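Trurik schafft die Krawatte ab — und streitet jetzt über T-Shirts

Trurik, 13. Oktober 2021. Seit August gilt beim Versicherungsmakler Brislow keine Kleiderordnung mehr. Die alte umfasste vier Seiten und regelte unter anderem die zulässige Breite von Nadelstreifen. Die neue besteht aus einem Satz: »Bitte angezogen erscheinen.«

Seither hat der Betriebsrat mehr zu tun als in den Jahren zuvor. Eine Umfrage unter den 102 Beschäftigten ergab, dass sich die Mehrheit über die Freiheit freut, allerdings vor allem über die eigene. Besonders umstritten sind bedruckte Oberteile. In der Schadensabteilung gilt ein Spruch auf der Brust als Gesprächsangebot, in der Buchhaltung als Belästigung.

Der örtliche Herrenausstatter Gál reagierte schneller als die Geschäftsleitung. Im Schaufenster, in dem seit dem Jahr 2000 derselbe graue Zweireiher hing, liegen nun T-Shirts mit Blütenmotiven. Den Zweireiher gibt es für 100 Euro, mit Krawatte. Gekauft hat ihn bislang niemand.
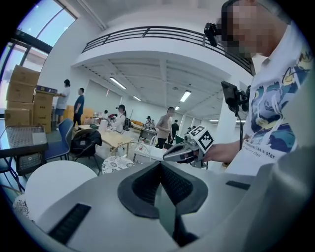
Blumen auf Weiß, dazu ein Schriftzug am Saum: Bedruckte T-Shirts sind im Arbeitsalltag angekommen.

Die Konkurrenz in Furkcombe will vorerst beim Hemd bleiben. Man beobachte die Entwicklung in Trurik mit Interesse, heißt es dort — und mit geschlossenem obersten Knopf. Bei Brislow soll nun eine Arbeitsgruppe klären, ob kurze Hosen unter »angezogen« fallen. Mit einem Ergebnis wird gerechnet, sobald es dafür zu kalt ist.

Kontakt | © 2021 Alle Rechte vorbehalten | Nach oben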